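4.2 Interruptions and the working photographer

The interviews covered events at which the planned running order broke down while a photographer was under contract. We coded each account for the type of interruption, the point in the day at which it fell, and what the photographer did in the minutes that followed. Weather was the most frequent cause, followed by transport failures, illness among guests, and orders to leave a venue.

The picture archive supplied by the Flastholm studio held 4,000 files from one season of weddings, of which 2,081 had usable time records. The remaining files had been exported without their original times and were left out of the analysis of pace. They were kept for the reading of content described in Section 4.4.

Pace changed in the same direction at nearly every interrupted event. Photographers took fewer pictures in the first minutes after an announcement, then many more once guests had started to move. Several put the early gap down to uncertainty about their role. One had worked a February wedding near Sutter where the hall lost power before the speeches, and she told us she had put the camera down to help carry chairs. She took it up again when the couple asked her to, and the pictures made by car headlight in the yard were later the ones they chose to print.

Jhonatan Chambi, who photographed an evacuated ceremony at the Fistport boathouse, gave a different account. He kept working throughout and described the walk to the car park as "the only part of the day with no list". His contract named the ceremony, the meal and the first dance, and none of these took place at the venue. The couple did not ask for a refund. Contracts of this type were common in our sample, and only 7 of those we read said what would happen if the site had to be cleared.

Couples' views of the results were harder to summarise. Most said they valued the unplanned pictures, but some found them difficult to look at in the first months and had left them out of the album. Parents were more likely than couples to regret the missing group portraits. We did not ask about cost in a consistent way and make no claim about it.

Fig. 3 shows a rendered interior.
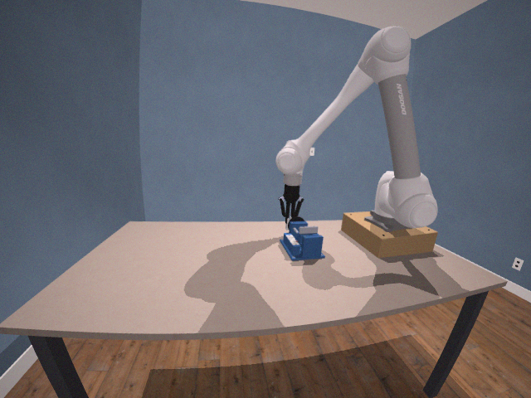

Figure 3. Simulated scene with a Doosan arm above a small blue fixture on a table.

A limit of this section is that photographers chose which events to tell us about. Dinesh Marar carried out the second round of coding without seeing the first, and disagreements were mostly over whether a short delay should count as an interruption at all. We settled on including a delay only where the photographer had changed position or equipment in response to it. Applying this rule removed several accounts of late cars and one of a missing ring - the ring was in the best man's other jacket - but left the order of causes unchanged.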